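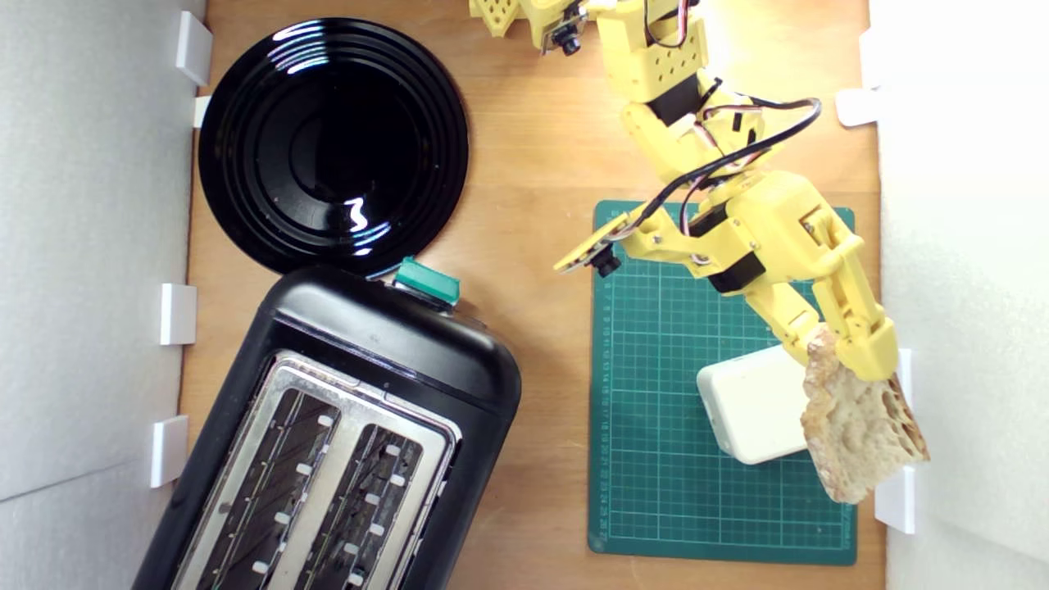 中长跑训练基础 讲义六
间歇训练的安排、执行与记录

授课：Esi Abugri
适用：初级教练员班，已学完讲义一至五
修订：2021年8月20日

本讲内容
一、几个术语
二、间歇训练里的几个变量
三、1,000米重复跑：一堂课的完整写法
四、场边怎么带
五、记录表与复盘
六、年龄、伤病与天气
七、常见错误
八、作业与下一讲

一、几个术语

各地教练对同一个词的用法不一样，本课程统一如下，作业里请按这套用法写。

间歇训练：快跑段与恢复段交替进行，恢复段结束时运动员没有完全恢复，下一个快跑段在这种状态下开始。

重复训练：快跑段之间的休息比较长，运动员基本恢复后再跑下一个。速度通常高于间歇训练，总量较小。

节奏跑：以“舒服但吃力”的强度持续跑一段时间，中间不停。讲义四讲过，这里不重复。

法特莱克：变速跑，快慢的时间和距离可以事先定，也可以由运动员自己掌握，多在场外进行。

组与个：一个快跑段叫“一个”，若干个合起来叫“一组”。组与组之间的休息叫组间歇，个与个之间的休息叫个间歇。写训练计划时两者要分开写。上一期作业里有人只写“间歇两分钟”，看不出是哪一种。

目标配速：本讲里指教练为这堂课规定的配速，和比赛目标配速有区别。两者相同的时候请注明“比赛配速”。

二、间歇训练里的几个变量

安排一堂间歇课，需要确定快跑段的距离、快跑段的配速、个数、恢复时间、恢复方式。改动其中任何一个，训练的性质都可能变。

1. 距离
800米运动员常用的快跑段在200米到600米之间，1500米运动员常用300米到1,000米。5000米运动员可以更长。距离越长，配速越接近有氧能力的上限；距离越短，配速可以高于比赛配速，但对技术和肌肉的要求也高。
初学者先从短一些的距离做起。队里新人第一次上间歇课，能把每一个都跑均匀，这堂课的任务就完成了。

2. 配速
配速依据最近一次比赛或测验成绩来定。所谓最近，一般指六周以内。用一年前的最好成绩来推算配速，是本班学员最容易犯的毛病，第七节还会提到。
没有比赛成绩的运动员，先安排一次测验。测验的热身、场地和时间尽量与平时训练一致，大风天不测。
配速写成每圈用时，运动员在跑道上容易自己核对。写“每公里多少”也可以，但要在旁边换算成每圈。

3. 个数
个数的上限看的是最后一个能否保持前面的配速和动作。如果运动员跑到倒数第三个就开始明显掉速，下次课减少个数，或者放慢配速，二者选一个改，不要同时改，否则过后不知道是哪一项起了作用。

4. 恢复时间
恢复时间可以按固定时间给，也可以按快跑段用时的比例给，还可以看心率。初级班统一用固定时间，便于集体上课。
恢复时间太短，后面几个必然掉速，一堂有氧能力课就变成了耐受疲劳的课。恢复时间太长，运动员身体凉下来，每一个都像重新开始。

5. 恢复方式
走、慢跑、原地站立三种。慢跑恢复对整体量的贡献最大，但新人在慢跑中往往恢复不过来，可以先走后慢跑。原地站立只用于短而快的重复跑，站立时也要保持轻微活动，不要坐下，不要躺下。

几个变量之间的关系，课上用下面的顺序来考虑：先定这堂课要练什么，再定距离和配速，然后定恢复，个数放在后面。很多人习惯先写个数，觉得数字整齐好看，结果配速和恢复都得迁就它。

三、1,000米重复跑：一堂课的完整写法

以下是Lustari田径俱乐部1500米组在冬训后段用过的一堂课，原始记录由Sena Tetteh提供。冬训从1月开始恢复跑道训练，在此之前以场外持续跑为主。

训练对象：有两年以上系统训练基础的成年运动员
训练目的：提高有氧能力上限，练习匀速
主要内容：6个1,000米，个间歇2分钟，慢跑恢复
配速：比近期5000米比赛配速略快，全程每圈误差控制在一秒以内
场地：Bellamy田径场，第一、第二道

准备部分
慢跑十五分钟，前段不限速度，后段可以略微加快。
动态拉伸，重点是髋部、小腿和腘绳肌。
跑的专门练习：小步跑、高抬腿、后蹬跑。动作幅度由小到大，每项之间走回起点。
加速跑四次，每次80米，最后一次达到当天的目标配速或稍快即可。
加速跑后休息三分钟，喝少量水，脱外套。

主要部分
第一个1,000米由教练指定领跑人，配速宁慢勿快。
第二个到第五个轮流领跑，每人领一个。领跑的任务是守住配速，跟跑的人不得超越。
最后一个自由排列，后200米允许提速，前800米仍按规定配速。
每个结束后，教练先报用时，再报恢复剩余时间。恢复还剩30秒时提醒运动员回到起点附近。

结束部分
慢跑十分钟，换鞋后进行。
静态拉伸，每个部位保持的时间不必过长。
填写个人记录，说明见第五节。

1,000米在标准跑道上是两圈半，起点和终点不在同一处，这一点在写教案时要交代清楚。起点放在200米起跑线一侧，终点就在通常的终点线。下一个仍从200米起跑线开始，运动员需要在恢复时间里慢跑半圈过去。2分钟慢跑半圈绰绰有余，多出来的时间在起点附近慢跑或走动。

如果训练人数较多，可分两批出发，相隔30秒。两批之间不要混合。后一批追上前一批时从外侧超越，超越后尽快回到里道。

调整方法
第三个之后，如果用时比规定慢两秒以上，先问运动员感受，观察呼吸和摆臂。动作尚好，可以继续，下一个放慢到能守住的配速。动作已经变形，停止主要部分，改为慢跑。
如果运动员连续几个都比规定快，而且说很轻松，当天也不要加速，把这堂课按计划完成。下周再调配速。

本节提到的课不适合刚入队的运动员。给新人用的版本如下：4个600米，个间歇三分钟，先走一分钟再慢跑。配速为近期3000米测验的平均配速。

四、场边怎么带

1. 站位
教练一般站在终点附近内侧，这里报时最方便。但只站终点，会看不到运动员在对面直道的状态。建议有助手时，助手站在200米起跑线处，负责发令和报半程用时。没有助手的，教练可以在快跑段进行时从内场斜穿过去，注意避开投掷区。

2. 报时
报累计时间还是报每圈用时，开课前和运动员讲定，中途不换。报时声音要短，只报数字。“快了”“慢了”这类话可以在数字之后加，不要放在数字前面，运动员跑过去时只能听清头几个字。

3. 口令
出发口令统一用“各就位，跑”。训练里不用发令枪。运动员站立式起跑，手放在表上的不管，只要不抢跑。

4. 纠正动作
快跑段里一次只提一个要求，例如“肩放松”。恢复段可以多说两句，但不要把人叫停下来讲解。需要讲解的技术问题，记下来，课后讲。

5. 领跑
领跑是一项需要练的能力。第一次领跑的人通常前200米过快，教练应在200米处就报时，让他有机会调整。若调整过猛，忽快忽慢，后面的人更累。要求领跑者在一圈之内逐渐回到规定配速，不要在一个弯道里完成。

6. 与其他项目共用场地
Bellamy的第一、二道在傍晚由中长跑组使用，短跑组用外侧几道。跨过跑道前先看左侧来人。短跑组摆栏架时，中长跑组的恢复慢跑一律走内场草地边缘。其他场地各有规定，外出训练前向场地方面问清楚。

课堂讨论摘录
上一期有学员问：领跑者当天状态差，跟跑的人能不能换上来？
Esi Abugri的答复：可以换，由教练在恢复段决定，快跑段中途不换。换下来的人跟在队尾，能跟就跟，跟不上按自己的配速跑完这一个，然后再谈是否继续。
又有学员问：运动员自己戴手表看配速，和教练报时不一致，听谁的？
答复：跑道上听教练报时。手表在弯道上测距有误差，圈数越多差得越多。场外训练可以看手表。

五、记录表与复盘

每堂间歇课后填写两份记录，一份教练填，一份运动员填。两份都在当天完成。

教练记录
地点，气温，风向与风力
计划内容与实际完成内容（分开写）
每人每个的用时，第一圈用时单列
恢复方式与实际恢复时间
观察到的技术问题
下次课要改的一项

运动员记录
主观用力程度，按讲义二的量表打分
睡眠时间
课前最后一餐的时间和内容
有无疼痛，部位，跑的时候还是跑完后
其他想说的

复盘时先看每个的用时是否均匀。均匀的标准：最快一个与最慢一个的差距在三秒以内（自由提速的最后一个不计入）。差距大于这个数，先检查第一个是否过快。
其次看第一圈用时。第一圈快、后面慢的，总用时可能正好符合计划，单看总时间看不出来。
再看主观打分与用时的关系。用时不变，打分逐周下降，说明能力在提高，可以考虑调整。用时不变而打分上升，要查睡眠、饮食和课外负担，学生运动员在考试阶段很常见。

Sena Tetteh在记录里补充过一条：运动员写“还行”的，要当面再问一次。她带的组里有人连续几周写“还行”，后来才说胫骨内侧一直疼。

记录表的电子版按姓名和训练日期命名，交到班级共享文件夹。纸质版各人自存，至少保留到赛季结束。

六、年龄、伤病与天气

青少年
少年组的间歇训练每周不超过一次，快跑段以200米至400米为主，恢复充分。其余跑量以轻松跑、游戏和多种项目的练习完成。同龄运动员发育早晚差别很大，分组按能力，不按年级。
少年运动员容易跟着大队员跑，两组同时训练时出发时间要错开。

伤后恢复
能够连续轻松跑三十分钟、次日没有疼痛，且经医务人员同意，才能恢复间歇训练。恢复后的第一堂课减半，配速放慢，穿训练鞋，不穿钉鞋。
跟腱和小腿有旧伤的运动员，弯道训练量要控制，可以把一部分内容挪到平直的公路或草地上。

炎热
气温高、湿度大的日子，配速放慢，恢复延长，或者把课移到清晨。出现头晕、恶心、起鸡皮疙瘩、不再出汗等情况，立即停止，移到阴凉处降温，并通知医务人员。教练不得以“坚持完这一个”为由让其继续。

寒冷与大风
准备活动延长，恢复段不要站立。大风天不看用时，按用力程度来跑，领跑者每圈一换。跑道结冰时取消跑道训练，改在室内做力量练习或在跑步机上完成。

雷雨
听到雷声即离开场地，室内等候。最后一次雷声过去满三十分钟后方可返回。

七、常见错误

1. 按最好成绩定配速
运动员喜欢报自己的最好成绩，教练也愿意相信。请核对成绩的日期和场地，换到近期能力上来计算。

2. 每次都要比上次快
间歇训练的进步可以表现为同样的用时下更轻松、恢复更快，也可以表现为多完成一个。每周压缩用时，几周之后多半会停滞或受伤。

3. 恢复段没人管
教练忙着抄用时，恢复时间过了才喊出发。2分钟变成两分四十秒，整堂课的性质就变了。一个人忙不过来，就把用时录音，课后再抄。

4. 把间歇课当作比赛
同组队员互相较劲，在主课里冲终点。除教案允许提速的一个之外，冲终点的应在恢复段提醒，再犯者单独出发。

5. 两堂强度课挨得太近
间歇课与下一堂强度课之间至少隔一个轻松日，年长运动员隔两天。轻松日就按轻松的强度跑，能边跑边说完整句子。

6. 赛前仍然堆量
赛前一周可以保留一堂短的间歇，配速不变，个数减去一半左右。参加Erwood春季邀请赛的学员，如果自己也带队，请把赛前一周的安排附在作业后面，授课教师会一并批改。

八、作业与下一讲

作业一
为下列运动员设计一堂间歇课，写明距离、配速、个数、恢复时间、恢复方式，以及调整方法。
运动员情况：女，十九岁，训练三年，近期1500米成绩4分58秒，两个月前有轻微足底疼痛，现已恢复正常训练。每周训练五次。

作业二
到场观察一堂真实的间歇课，按第五节教练记录的格式填写。不方便到Bellamy的，可以观察本单位的课，但不能填写自己带的课。

作业三
改错。下面这份计划里有几处写得不清楚或不合理，请指出并改写：
“400米若干个，间歇一分半，两组，配速按去年最好成绩，最后全力。跑完解散。”

提交方式：三份合为一个文件，发到班级信箱。逾期的不批改，但仍可以在课上讨论。

参考阅读
讲义二：主观用力程度量表
讲义四：节奏跑
Genness读本，耐力训练分册，间歇训练一章（资料室有复印件，限在室内阅读）

下一讲讲山坡跑。上课地点改在公园北门外的坡道，穿训练鞋，带外套和水。雨天仍在原教室上课，先讲理论部分，实践部分顺延到再下一讲。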